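From: Horațiu Roman
To: demo-collection list
Date: 4/20/25
Subject: Re: bottles, and how many is enough

Hi all,

Clodagh Daly wrote:
> We're at 218 episodes of the box and tray task and I'd like to know
> when to stop. Flirner did theirs with 100 and seemed happy. Also, do
> we keep the ones where the operator misses the cap and goes back
> for it? I've been tossing them and it feels wasteful.

Please stop tossing them! Those are my favorites. If every example goes straight to the cap and closes on it, the policy has no idea what to do when it ends up a bit to one side, and it will end up to one side, believe me. I'd keep any miss where the operator recovers without help, tag it "retry" in the notes column, and only drop the ones where somebody reached in by hand.

As for when to stop, I wouldn't go by what Flirner did. They had one bottle and a bare table (lucky them). You've got 4 bottles, a tray and a box with a divider, so there's a lot more that can be different from one go to the next. When we did the cups at Prolthorpe last July we went all the way to 1,000 and I think half of those were wasted, just the same three starting positions over and over.

So mix up the starts first. Slide the tray, turn the box, change which bottle goes first. Then train on what you have, see where it falls over, and collect more of exactly that.
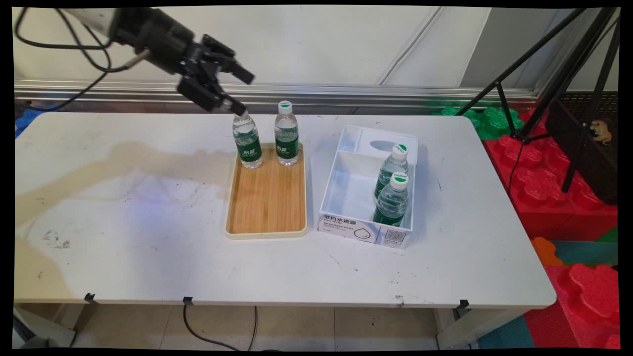 Should the operators all grip the bottle the same way?
Pick one grip, by the neck, and have everyone stick to it for this task, then save the other grips for a separate set with its own name.

Oh, and Clodagh, could you put the newer batch in the Marinescu folder and leave the old one where it is? I have a script that reads both and it gets very upset when things move. I'll start a training run as soon as the files show up and post the curves on here.

Horațiu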